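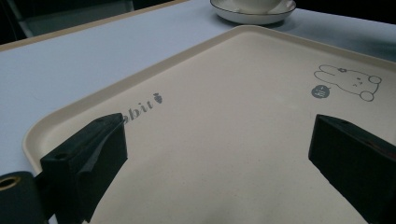 Cuaderno de taller, enero de 2025
Proyecto Motard – demostraciones a mano, puesto de la mesa blanca

Empiezo por lo que quedó pendiente en diciembre, que si no se me olvida otra vez. La tarea sigue siendo la de siempre: bandeja, vajilla blanca y cuchara, con dos pinzas de mano, una en cada puño. Lo que grabamos con las manos es lo que luego tiene que copiar el brazo, así que toda la manía que le pongamos al gesto se la va a tragar él también (y vaya si se la traga, las dudas de la izquierda las repetía clavadas).

Objetivo de la tanda: 90 demostraciones. Me he quedado en 69 buenas y he tirado 6 por culpa mía, casi todas por arrancar antes de que Nodley terminara de sincronizar las dos muñecas. El resto, para mañana, que tengo los antebrazos como piedras.

Acercamiento a la bandeja

La bandeja es la beige del conejito, la que dice «hi». Me gusta para esto porque el dibujo y las letras dan referencia: si la coloco torcida, en la vista de muñeca se nota enseguida por dónde cae el texto. He ido variando el ángulo entre tomas, sin pasarme, y siempre con las pinzas bien abiertas al entrar. Nada de llegar medio cerrado, que en la tanda anterior el modelo aprendió a entrar así y empujaba el borde con la punta.

Otra cosa que quiero dejar escrita: al bajar, despacio el último tramo. Yo tiendo a bajar de golpe y a corregir después, y esa corrección ensucia la trayectoria muchísimo.

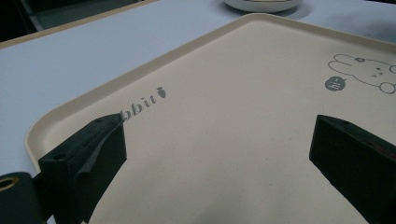 La cuchara

¡Esto es lo que más me ha costado! El mango es fino y a la pinza derecha le queda un margen ridículo. Lo que mejor me funciona es ir al extremo del mango, con la muñeca relajada, y dejar la izquierda esperando abierta cerca de la bandeja, quieta del todo. Si muevo las dos a la vez me hago un lío y acabo mirando la mano que no toca. Con el guion de Khan las dos manos salían siempre en paralelo, pero para esta tarea prefiero turnos: primero derecha, luego izquierda.
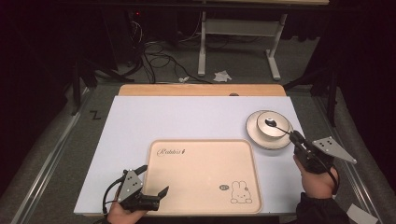

También he probado a girar un poco el cuerpo en vez de doblar la muñeca, y el agarre sale más limpio, aunque a la cámara de cabeza le cambia bastante la vista. No sé si compensa. Lo dejo apuntado y que alguien lo mire con los datos delante, porque yo a ojo ya no me fío.

Pendientes:
Repasar los cables de las pinzas, que el de la derecha me tira cuando estiro el brazo.
Subir las tomas a Skovon y marcar las 6 malas, sin borrarlas.
Limitar la longitud a 2.000 pasos por toma – las largas son casi siempre yo pensando.
Preguntar si la próxima tanda va con la misma bandeja o con otra lisa. Yo metería las dos, mezcladas.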